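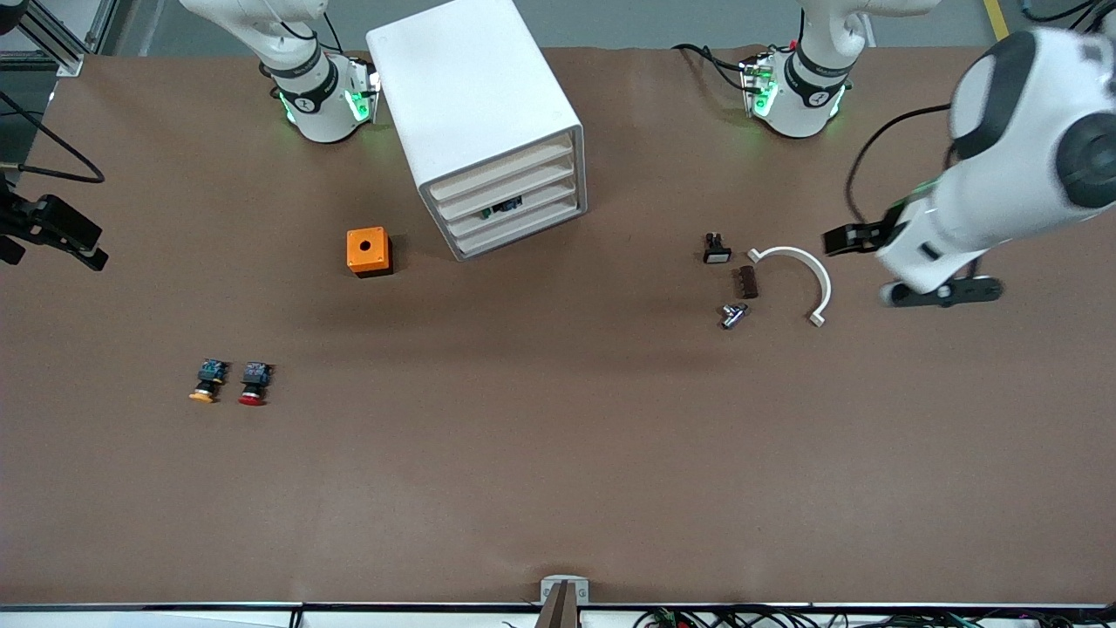 Maltenen to open repair and reuse centre in Ventura Street warehouse this August

April 12, 2026 -- Maltenen, the household goods repair co-operative, will open a second repair and reuse centre in August, in the former Clorar carpet warehouse on Ventura Street. The centre will take in small appliances, lamps, bicycles, sewing machines and wooden furniture from residents and local businesses, and will sell repaired goods at a shopfront on the same site.

The co-operative has signed a lease on the ground floor of the building, which has 1,141 square metres of usable space. The workshop will take up most of it. The remainder is set aside for the shopfront, a parts store and a teaching room.

"We have been turning people away at our first site since last winter," said Hanna Bednarek, general manager of Maltenen. "The benches are full and the shelves behind them are full. People bring in a toaster or a chair and we have to ask them to come back in three weeks. The new building lets us take things in on the day."

Maltenen repaired 700 items in its first year of operation. Lamps and kettles made up the largest share, followed by vacuum cleaners. The co-operative charges a flat assessment fee, which is taken off the price of the repair if the customer goes ahead. Items that are not worth repairing are stripped for parts with the owner's permission, and the remaining metal and plastic is sorted for recycling.

The Ventura Street centre will create 14 paid positions, including four apprenticeships. Recruitment for bench technicians and a parts coordinator opens next month, and the apprenticeships will be advertised after that. Applicants for the apprenticeships do not need a trade background but must be able to work on site four days a week.

Kavitha Pillai, who will manage the workshop, has spent most of her working life in appliance servicing and joined Maltenen when it was founded. She will oversee electrical testing as well as the daily running of the benches.

"Every mains-powered item is tested and tagged before it leaves the building," Pillai said. "That is the case now and it will be the case at the new site. If we cannot make something safe, we tell the customer and we explain what is wrong with it."

Furniture repair will be offered by Maltenen for the first time. The service will cover loose joints, broken rails, drawer runners and surface refinishing. Upholstery will not be available at opening, though the co-operative is looking at adding it later. Items over two metres long will need to be booked in ahead of time so that space can be kept near the loading door.

The teaching room will hold evening and daytime classes in basic mending, bicycle maintenance, and the care and sharpening of hand tools. Classes will be capped at eight people. Lowri Howells, education lead, said the first program had been drawn up from requests left at the counter.

"Sharpening was the one that came up again and again," Howells said. "People have a drawer of blunt knives and a pair of garden shears they inherited, and they would like to know how to put an edge back on them. We will start there. Sewing machine servicing is the other popular one, and we will run it as two sessions, because one evening is too short."

Fit-out work on the building is being carried out by Hidex, a local contractor. The work includes new lighting, dust extraction in the furniture area, an accessible washroom and a ramp at the Ventura Street entrance. The original timber roof trusses will be kept. The rear loading door, which was damaged when the building stood vacant, is being replaced with a wider one.

Ilango Poojary, project manager at Hidex, said the old carpet racks had been removed and the floor was being levelled. "It is a solid building," Poojary said. "The floor was the main job. After that it is mostly wiring and paint."

Maltenen's first site will stay open during the fit-out and after the new centre opens. Bicycle repair will move to Ventura Street in full. Lamps, clocks and other small items will be accepted at both locations, and customers will be able to collect from either one.

Residents who would like to see the building before it opens can attend an information evening, where staff will show the floor plan and answer questions about parking, noise and opening hours. Neighbouring properties will receive a letter with the details. The workshop will not run power tools before 8 a.m. or after 6 p.m.

Maltenen is also asking for donations of spare parts, in particular lamp holders, vacuum hoses, bicycle wheels and sewing machine bobbin cases. Parts can be left at the counter of the existing site during opening hours. Please do not leave anything outside the door.

About Maltenen

Maltenen is a member-owned co-operative that repairs and resells household goods. Membership costs $100 for life and gives members a vote at the annual general meeting and a discount on labour. Non-members are welcome to use all services.

Media contact
Trinh Tôn, communications, Maltenen
Interviews and site visits can be arranged on request.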